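Bradmont Two-Arm Bench Cell

I've had the Bradmont on my bench since January and I'm still a bit smitten! You get a pair of arms on one shared aluminum rail, tiled walls on three sides and a marble-look floor (my favourite part, no glare).
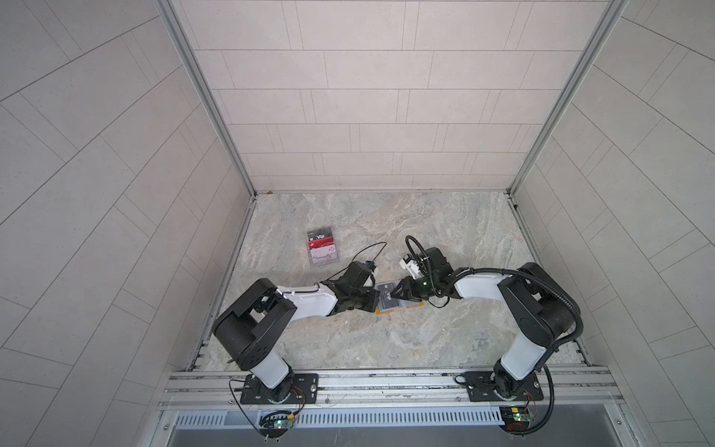

Both grippers at the VIP card, card pack behind.

Setup took me 47 minutes, mostly bolting down the mounting plates. Flat stuff like cards is fussy, so go slow on the approach. 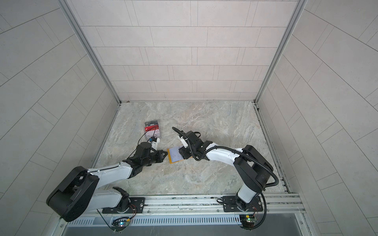 Spare jaws come in sets of three, and Vesna Spahić at Drikdale will answer cabling questions if you email her.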